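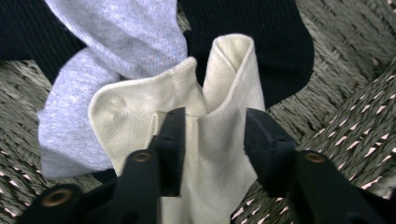

Notebooks > Handheld collection > Laundry tasks

8 December 2025
5 min read

Sock sorting, second block. Target for the task is 3000 accepted episodes across all sites. Count at Falside was 562 before I started. Added 70 today, of which I expect to lose a handful to tracking.

Task text for this block, unchanged: "pick one sock from the pile, place it flat on the table to the right." One sock per episode. Episode starts with the fingers open above the pile and ends with the fingers open and clear of the placed sock. Matching pairs is a separate task and gets its own label. Do not mix them in one session folder, the splitter cannot tell them apart.

Changes from the first block:

1. Surface. Woven gray now, plain tabletop before. The weave gives the tracker much more to hold on to. Lost-track events went down noticeably at the start of the approach, which is where most of them were. The cost is that a repeating pattern can produce a wrong match after a fast sideways move. I had two of these. Both show as a jump of one pattern period in the trajectory plot and are easy to find by eye. The automatic filter caught one and passed the other. Threshold needs work.

2. Pile. Low contrast sets in the first block (gray on gray) were too hard to label afterward. Now mixing light, mid and dark in each pile. Cream over gray over black is readable even with the exposure drifting. Reshuffle by hand after every episode, no arranging. Henk's first-block piles were too tidy and the grasp points ended up clustered on the cuff.

3. Grasp. Asked for pinches on the body of the sock as well as the cuff. When the fabric bunches between the pads it tends to stand up in folds above the fingertips, and these can cover a good part of what lies behind. I am keeping those episodes. A policy will produce the same view at run time and should have seen it.

Gripper notes. Skiten fingers, pads as fitted last week. The pads hold thin knit at low closing force. Thicker socks need a deeper approach or only the top layer comes up. Double picks: counted as failures, kept, flagged DP. Do not stop and restart when it happens. Put the second sock back inside the same episode if it can be done in one motion, otherwise end the episode and flag it.

Closing width is still read from the finger position and the zero drifts over a session. Recalibrated at the start and again halfway through. Offset at the second calibration was small but larger than the thickness of a thin sock, so the width channel should not be used as a grasp-success signal on this data. Bhavana has been using it that way in the Michiels scripts — please change that before the next training run.

Speed. I am too fast. Median episode length is well under Henk's, and the placing part is where the difference sits. Slowed down deliberately in the second half and the placement got flatter. Suggest we write a minimum duration into the operator sheet.

Timestamps: one clock mismatch after the battery swap. Fixed by resyncing against the start tone. Affected episodes are marked in the session file, no need to repeat them.

Upload to Ivlow finished without errors. Checksums match. Local copy stays on the bench drive until the review is done.

Open items:
— filter threshold for pattern-period jumps
— width channel, see above
— more dark socks on top of the pile, the light ones are picked first far too often (my habit, visible in the counts)
— inside-out socks: in or out? I left them in
— second operator for the rest of this block, otherwise the whole woven-surface set is one person's hand motion

Next session: same surface, same task text, new set of socks. Keep the current set aside for evaluation only and bag it with a label.

Comments

Bhavana Pillai: Width channel removed from the success check in Michiels. Using the last second of video plus the operator flag for now. Which calibration do you want applied to the first half of the session, start or midpoint?

Reply: Start. Midpoint applies from there on.

Henk Van Acker: Inside-out should stay in. Flag them, though, the seam changes how the cuff folds. I can take the second operator slot.

Bhavana Pillai: The jump that got past the filter is short, only a few samples. Lowering the threshold catches it and also rejects three good episodes with quick lifts. Will try checking against the gyro before touching the threshold.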